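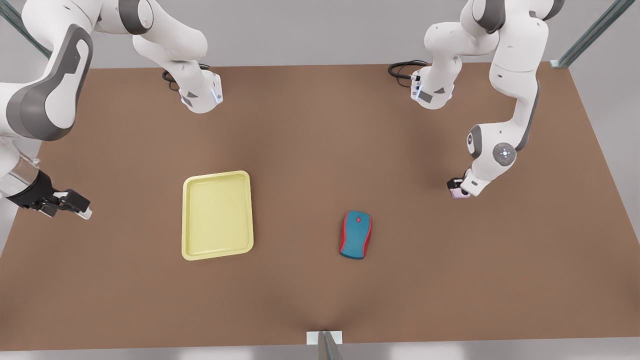
The reply from Drornach stated that no such island had ever been surveyed, and that the Office should withdraw its inquiry. The Office declined. Under the Engelbrecht Charter, any land sighted by 4 or more vessels must be entered in the register, and Wemusthorpe had been sighted by 5.

An inspection party sailed in November. It recorded 70 houses, a chapel and a well – all in good repair – and 343 graves, each bearing the same date of death.

The date had not yet come. The party's report was filed at Hollia, and the island was entered in the register as inhabited.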